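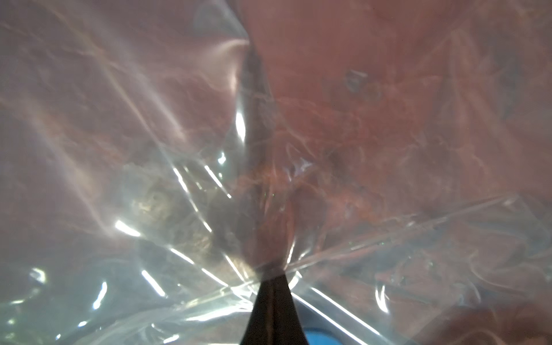 Clear film is the cheapest thing on a packing bench and the one that gets the least thought, according to the packing lead at Weddale, a small mail-order firm that sends out glazed and unglazed household ware. She has run the bench since 2018 and agreed to talk through how the firm wraps, what it has stopped doing and where the waste comes from. Her first point concerned the way film behaves once it is handled. It does not stay flat. Where it is pinched it draws in to a tight knot, and a long fold runs away from that point, darker than the film to either side. A reddish-brown surface behind it can still be made out, but fine wrinkles and pale streaks lie over the colour. "People say clear film lets you see the goods," she said. "It lets you see that there are goods. Checking a surface through it is a different matter."

The firm therefore inspects before wrapping and does not accept an inspection made afterwards. Each item is looked at under a plain white lamp, turned once, and set down on a felt pad. If there is a chip or a hairline mark it goes to a side shelf with a paper slip. Only then is film pulled from the roll.

I asked why film is used at all, given that the bench also keeps tissue, corrugated sleeves and moulded pulp. The answer was dust and rubbing. Unglazed ware sheds a fine powder when it moves against paper, and the powder ends up on whatever is packed next to it. Film holds the powder in. It also slides against itself, so two wrapped items can shift slightly in a carton without one scouring the other. It gives almost no protection against a knock, and she was firm that it should never be counted as padding.

"A new packer will put on five turns of film and think the thing is safe," she said. "Five turns of film is still film. If it's dropped it will break, and the pieces will be very neatly wrapped."

The standard wrap is now two turns with an overlap of a hand's width, closed with a single piece of paper tape. Until a few years ago there was no standard and each packer wrapped to habit. The change followed a review of the material records, which showed that the amount of film used per parcel depended far more on who was at the bench than on what was in the box. The review covered 2503 parcels. Roughly 2 in every hundred had come back damaged, and the heavily wrapped ones had fared no better than the rest.

The work was written up on a shared record called Promunix, which the firm uses for stock and returns. She described it as slow but adequate. Each return is logged with the carton size, the wrap used and the position of the break. The position turned out to be the useful entry. Most breaks were at rims and handles, and most of those were on the side nearest the carton wall. The remedy was a deeper sleeve and a wider gap, both of which are matters of card. The film was left alone.

Much of the conversation was about crumpling. Film that has been pulled off the roll and not used straight away takes up creases that do not come out, and the creases trap air. A wrapped item that looks bulky may have very little material round it. She presses down on the wrap with a flat palm before taping and expects it to give and then stop. If it keeps giving, the wrap comes off and is done again.

She also has a rule about sharp folds. A fold that stands up from the surface is turned flat before the item goes into its sleeve, as a standing fold catches on the card edge and drags the whole wrap round. "You end up with everything bunched on one side and a bare patch on the other. The customer opens it and thinks we forgot."

Reopening causes its own trouble. Where an item has to be unwrapped at the bench, packers are told to find the taped edge and lift that. Pushing a finger or a tool into the middle of the film stretches it to a point, and stretched film goes thin without always splitting. It cannot be reused after that. Film lifted from the edge can usually go round a second item, provided it is clean, and the firm keeps a lidded bin for these pieces.

The roll itself comes from a supplier called Zimside. The firm tried a thinner grade for one spring and went back. The thin grade clung to itself as it left the roll, and packers lost more time freeing it than the saving was worth. A thicker grade was sent as a sample and was better in most respects, but it would not fold closely under a rim. It remains on the shelf and is used for flat ware only.

I asked about doing without film altogether. The firm has run a trial using a waxed paper wrap under the working name Waaka. It holds powder well enough and makes a firm fold. The drawback is that it hides the contents completely, and when the firm packs mixed orders the packer needs to tell one colour from another at a glance. Through film this can still be done. A warm brown reads as a warm brown even when the detail is lost. With the paper, every item needs a written label, and labelling added enough time in the August trial that the paper was limited to single-item orders. She expects to widen its use once pre-printed labels are available.

There is also the matter of light. Creased film throws back thin bright lines in all directions, and under a strong lamp these are tiring to look at over a shift. The bench lamps have since been moved to the side and set lower, and the inspection lamp is switched off when wrapping begins. Packers had been complaining of headaches by three in the afternoon. The complaints have become fewer, though she would not put this down to the lamps alone, as the windows were cleaned in the same month.

Storage is simple. Rolls are kept upright in a dry cupboard, away from the heater, and brought to the bench one at a time. A roll left beside the heater becomes difficult to start. Offcuts too short for a second use go in a separate sack and are collected with the firm's other soft plastic. Tape is removed first, and this is the step most often missed. "It takes seconds at the bench and a good deal longer at the sack," she said.

Her advice to anyone setting up a small bench was mostly about order of work. Inspect, wrap, press, tape, sleeve, and then leave the parcel alone. She has found that parcels handled again after sleeving are the ones in which the film works loose — usually when someone wants to check that the right item is inside. For that reason the order slip is now marked off at the inspection lamp, with the item still bare.

The next piece of work is a shorter sleeve for small pots, which at present go out in a size meant for jugs, with the gap filled by crushed paper. Two samples had been cut at the time of our conversation and were waiting for drop tests. The wrap inside them will stay as it is, at two turns.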